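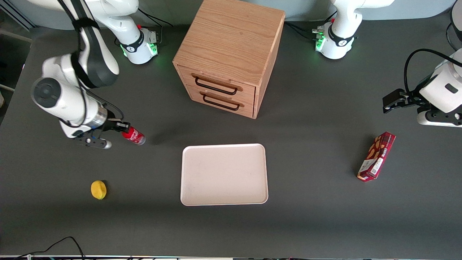 September 6, 2022
Plilldale workshop, long bench

I am writing this up while I still remember it, and so whoever has the bench next can pick up where I stopped. Most of today went on the snack corner, or what I keep calling the snack corner even though it is only the back part of the gray table with the little oak cabinet on it. I know it is a small thing to spend an afternoon on. But everybody who comes through here ends up wanting a drink or something to chew on at four o'clock, and since January we have been living out of shopping bags on the floor, and I am tired of stepping over them.

So, the cabinet. I am still very fond of it. It is a plain light oak cube with two drawers, one above the other, and the grain shows nicely on the top. It stands at the back in the middle with the drawers facing whoever is working at the table, and after trying it in a couple of other spots I have come around to thinking that is simply where it belongs. I had it turned sideways for a while this morning, which seemed clever until I opened the lower drawer and caught it with my elbow on the way back.

The off-white tray goes in front of the cabinet, toward the middle of the table, and it starts the day empty. I want to be a bit stubborn about this. When things get left in the tray overnight it turns into a third drawer, and then there is a pencil in it, and a receipt, and somebody's keys. Wuka (the old name for this corner, for anyone new, after the label on the shelf that used to be there) went exactly that way and I would rather not repeat it.

For today's layout I used the red can, the red snack box and the yellow lemon-shaped thing, "lemon" for short. Lemon on the left of the tray, snack box on the right. I had the two red things side by side at first and didn't like it, I kept reaching for one and looking at the other. With the yellow between them and the eye it is much easier, or it is for me anyway. Try it and tell me if I am imagining things.

Measurements, for the liners. The upper drawer takes a piece of felt 29 cm wide if I trim the corners a little. I cut the first piece without checking that the corners were a true 90 degrees, and they were not, so that piece is now a very nice coaster. The second one fits. I have 12 more sheets of the same felt in the bag from River, so there is no need to order any, and please don't let the offcuts go in the trash, they are good under the feet of the stools.

Where things should live, as of tonight:
Upper drawer – small boxes, packets, tea.
Lower drawer – cans, lying down, and nothing on top of them.
Tray – whatever is out for the day, then back to empty.
Lemon – stays out. It cheers the place up.

I did go back and forth on the cans. Standing up they look tidier, but I think the drawer will be kinder to use with them on their sides, and you can read the lettering from above that way. The trouble is rolling. I have an idea about a strip of felt folded double along the bottom, about a finger thick, and I will try that before I try anything with glue.

One more thing from the long list. The project sheet for Mathebula still has the old sketch of the table on it, with the cabinet over in the corner and no tray at all. I have penciled in the new arrangement but it needs redrawing properly, and my handwriting is not what anyone should be working from.

To do next:
– fold and try the felt strip in the lower drawer
– liner for the lower drawer (measure it separately, don't assume it matches)
– redraw the table sketch
– wipe the tabletop, dark gray shows every crumb
– more tea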